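Chapter 4
When the Arm Does Not Stop

By Theano Kokkinos
10/1/26
Last updated in April
90 shares | 4 comments

Most accident reports about robots are written by people who would like the robot to be innocent. I don't mean that anyone lies. I mean that the person holding the pen usually bought the machine, or programmed it, or signed the sheet that said it was fit to run, and a report written from that chair tends to find an operator who stood in the wrong place. Read enough of them and you start to notice how often the words "human error" turn up in the first paragraph, before anything has been measured.

This chapter is about one stop that did not work the way people thought it would. Nobody lost a finger. A sorting cell at a small shop called Preltia had two light arms working over a shared table, moving small goods between plastic baskets and soft pouches. Lambros Manolakis, who was training on the cell, saw one arm drag a basket toward the table edge and hit the red button. The arm beside the basket froze. The other arm finished its move, swung across the space where the first had been working, and struck the back of his hand. He had reached in to save the basket. The bruise lasted a week and the argument lasted a good deal longer.

I have picked a minor case on purpose. In a serious one the lawyers get there first and the details go into a locked drawer. With a bruise, people will still talk to you.

What the first report said

The first report ran to a page. It said that the trainee entered the working area while the equipment was in motion, that he had been told not to, and that the emergency stop "functioned as designed." The recommended action was retraining.

Every one of those statements can be defended. He did reach in. He had been told. And the stop did function as designed, if you accept that somebody designed it to stop one arm out of two. The button was wired into the controller of the first arm, from the days when the cell only had one. When the second arm was added it came with its own button, on its own cable, and that button sat on the far side of the table behind a post. The two circuits were never joined. A line in the setup notes said they would be joined later.

I would ask you to be suspicious of the word "later" wherever you find it in setup notes.

Savvas Sarantis, who ran the floor, told me he had assumed that one button stopped everything. So had the two people who worked the cell before Manolakis. It is a fair assumption. A big red button on a yellow box makes a promise to anyone who sees it, and the promise is not "I will stop whichever machine my cable happens to reach." If the box only covers half of the hazard, then the box is telling a lie in a very loud color.

What the supplier said

The second arm was sold to the shop by a dealer, Clakum, together with a gripper kit and a software package named Flarura. The dealer's answer was that the software could link the arms, and that the customer had not switched the link on. This was true as well. The setting was in a menu four levels down, under a heading that dealt with timing.

Here I part ways with the dealer, and with a good many textbooks. A link made in ordinary software is useful for making two arms take turns. It is a poor way to make them stop. If the program hangs, or the network cable works its way out of the socket, or someone loads last month's settings, the link goes with it, and no light comes on to tell you. A stop circuit should keep doing its job when everything clever has failed. That means safety-rated parts, wired or linked so that a break anywhere in the chain brings the machines to a halt.

So even if the setting had been on, I would not have called the cell safe. I would have called it lucky, for as long as it lasted.

The number everyone quoted

At some point in any dispute like this, a number appears and people begin to hold on to it. In this one the number was 300. The arm was said to stop within 300 milliseconds of a signal, and the figure was read aloud in the meeting as if it settled something.

It did not settle anything. The arm that struck Manolakis never got a signal, so how fast it would have obeyed one has no bearing on his hand. But suppose it had. The figure came from a data sheet, and when I asked what load the arm had been carrying in the test, at what speed and at what reach, the meeting had no answer. An arm stretched out with a full gripper takes longer to stop than one that is tucked in and empty. At a tip speed of 400 millimeters a second, it can cover a fair stretch of table before it comes to rest, and that stretch has to be added to the clearance around the people, on top of however long the person takes to find the button.

Gertraud Imhof, who was brought in to do the second report, measured it. She put the heaviest item in the gripper, ran the arm at its working speed and full reach, and pressed the button over and over, with the cell cleared of people. I won't give her results, as they belong to that arm on that table. Copying them to another cell would be the same mistake all over again. Do the test on your own.

What the second report said

Imhof's report is the better document, though I have quarrels with it. She began with the cell as it was built and left the trainee until near the end. She listed every source of motion — both arms and both grippers — and beside each one she wrote which button stopped it. The grippers turned out to be the surprise. Neither button did anything to them. In one way this was right, because a gripper that opens when the power goes will drop what it holds, and a gripper that clamps may be holding a thumb. Somebody should choose between those, on paper, before the machine runs. At Preltia the choice had been made by whatever the kit did out of the box.

My quarrel is with her section on habit. She wrote that staff had grown "complacent." I have never found this word to be worth much. People who work beside a slow, light arm day after day learn that it mostly leaves them alone, and they are correct. What they can't learn from good days is what the rare bad one looks like. Calling this complacency puts a moral failing where there ought to be a drawing of the wiring.

Bořivoj Šimko, an electrician on the Ogundipe site next door, joined the circuits in an afternoon. That included the time he spent looking for the old diagram, which was wrong.

Before you read on

The rest of the chapter takes the pieces one at a time: stop circuits, stopping distance, what grippers should do when power is lost, and how to write a report that someone other than your boss can learn from. You will need a notebook and access to a cell that you are allowed to shut down. If your school's cell has been signed off as safe, so much the better. Ask to see who signed it, and what they tested.

Start with the buttons. Stand where the operator stands and find every one you can reach without walking. For each, write down what you believe it stops. Then, with the instructor present and all hands clear, press it while everything is moving and write down what it did stop. Keep both columns, even when they match.
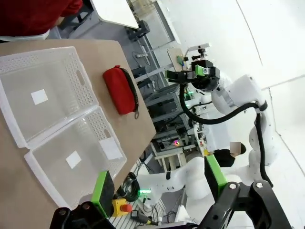 If they don't match, leave the cell shut down and tell the person in charge in writing. You may be told that it is a known issue. Ask how long it has been known, and put the answer in your notebook next to the two columns. We will come back to those pages in the section on stop circuits, where the first job is to draw the chain from each button to each motor and mark the places where it can break.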